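Subject: Re: [workshop-bots] Arm build, gripper on at last
Date: November 22, 2019

On the list someone wrote:
> Did you ever get the wrist camera talking to the Skondska board? And what
> are you going to practise on? Mine has only ever picked up foam blocks and
> I'm getting bored of them.

Yes! Two evenings of swearing at it and then I found I had the ribbon in the wrong way round. The Skondska board sees the camera straight away now, and the picture comes up on the old laptop at the end of the bench with hardly any lag. I'm so pleased with it.

The arm itself is still the Brosex kit I started in February, with the base bolted down properly this time (it used to creep across the bench whenever the shoulder moved quickly). I printed new finger pads at 83 per cent scale and they fit much better between things.

As for practice, I've gone for old desktop PCs. Memory slots, SATA plugs, the little white latches, cables that flop about in the way, it's all there and it costs nothing. First job is getting the gripper in over a Dell board without snagging the cable bundle. After that I want it to close on a SATA plug and pull straight, which needs slower wrist moves than I've got at present. I've set the speed limit to 103 in the config, down from 1000, and it's far nicer to watch. 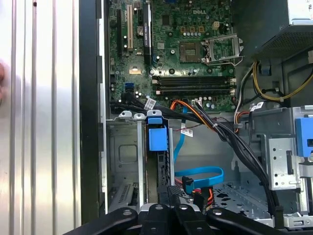

Mabaso list member wrote back to me off-list to say the SATA plugs with a metal clip won't come out on a straight pull, you have to squeeze first, so start with the plain ones and leave the clipped sort until the finger force is sorted.

Good tip, I'll do that. Has anyone got a grip force setting that works with soft pads? Happy to post my config if it's any use.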